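Cell notebook, September
Written up by Janaína Fontes

Well, we finally caught the drive fault in the act, and I'm so pleased I'm writing this before lunch! Short version for anyone skimming: the arm has been stopping with a force fault when it handles the hard drive caddy, and the trouble is in the order of our moves, plus one stale number in the config.

Background, so I don't have to repeat it at the bench. The Stemstead job runs the PC tower through drive, CPU and memory module. Out of 13 runs this morning, 3 ended in a protective stop, all during the drive step. The CPU step didn't fault once (hooray, after all the fuss with the socket lever). Cover off, tower on its side, tray to the left of it, same as we've had it since the Dramani demo.
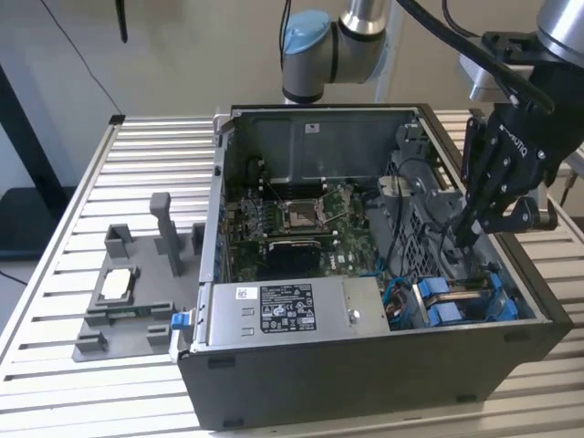 Why did the arm stop instead of just pushing through?
The wrist force limit is set low on purpose, so the controller halts as soon as the side load goes over it, and it stays halted until a person clears the fault at the pendant.

Which is good, because the blue caddy rails are thin and I've already snapped one by hand. The log shows the same shape all three times: vertical force climbs nicely, then a sideways spike, then the stop. I had blamed the camera calibration and spent a good hour redoing it. Calibration was fine. Sorry, calibration.

What gave it away was jogging the approach at 5 percent speed with my face down near the bay (arm in reduced mode, pendant in hand, enabling switch held). The fingers close on the caddy a hair off center, the caddy twists in the grip, and one rail meets the bay before the other. At full speed you can't see it at all. At 5 percent it's beautiful, you can watch the whole thing go wrong.

The stale number: finger offset in the Mernari config file still belongs to the old fingertips. We swapped tips and I never updated it. My miss. 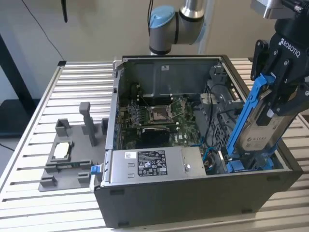
Fixes and things to watch

Offset updated and saved under a new name. Please don't load the old file.

Gripper now closes slowly for the last bit, with a pause of 2000 ms before the vertical move so the caddy can settle in the fingers.

Force limit NOT raised. I know it's tempting. Leave it where it is.

Clearing a fault: open the gripper only after you have a hand under the drive. On the second stop I opened it first and the drive dropped back against the cage. It still reads fine, but I've marked it as a practice drive and it shouldn't go back to Allent.

Keep clear of the second arm while you're doing this. It holds position during a stop on the first one, but it has its own program and its own reset, and clearing one doesn't clear the other.

Still open: I want the log to save the side force along with the vertical, at the full rate. Will try that after lunch, then a long batch with the new offset.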